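Wooden Chopsticks: How I Keep Mine From Getting Gross
Posted Mar 13, 2022 in Kitchen Odds and Ends

I've had a drawer full of wooden chopsticks for as long as I've had a drawer, and for most of those years I treated them terribly. Dishwasher, soaking in the sink overnight, jammed in wet with the spatulas, you name it. Then one June I pulled out a bundle for company and they were fuzzy. Fuzzy! So I changed my ways, and the set I have now is still going strong.

Wash them right after dinner. Warm water, a drop of dish soap, and a soft sponge pulled from the thick end down to the tip. I do a few at a time in my fist and roll them against each other, the way you'd warm up your hands (my kids think this is the best noise in the world). Don't let them sit in the water. If there's dried rice on the tips, wrap them in a wet paper towel for a few minutes and it'll slide right off.

Drying is where I used to go wrong. I'd stand them up in a cup, and the water would run down and collect at the bottom, and the ends went dark. Now I lay an old tablecloth over the kitchen table and spread them out flat with a little space between them, and I give them a roll whenever I walk by. By bedtime they can go away.

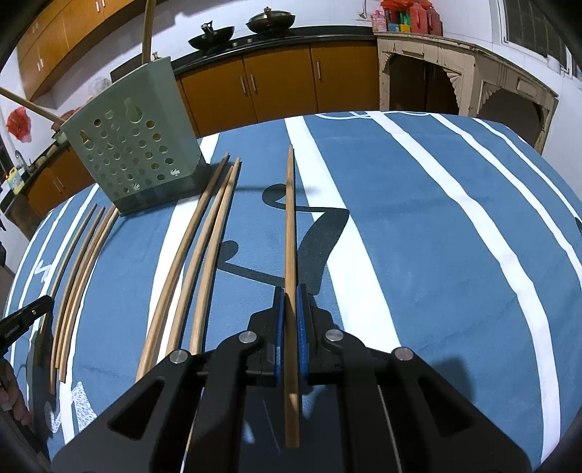
While they're out is a good time to sort. I hold each one up and look down the length of it for bends, then run a fingertip along the sides. A rough patch gets a few light strokes with 400 grit sandpaper, always along the grain. If you like them silky you can follow up with 1000 grit, but I only bother with the ones we use for guests. Anything cracked or splintery at the tip goes in the garden bin and becomes a seedling marker, which works great for peas.

Then oil. Food-grade mineral oil on a scrap of T-shirt, a very thin coat, and leave them overnight before wiping off whatever hasn't soaked in. I do this twice a year, or whenever they start looking thirsty.

Pairing them up used to drive me nuts, and my neighbor Arvid Rønning fixed that for me. He puts a tiny pencil tick on the thick end of each pair, one tick, two ticks, and so on. It wears off eventually, but redoing it takes no time at all.

For storage I like something open so the air can get in. Please don't seal them up in a plastic bag, even if they feel dry! Mine live next to the napkins, tips all facing the same way, and I keep 16 in there for everyday and the rest on the high shelf.

Next up, what I do with wooden spoons that smell like onion.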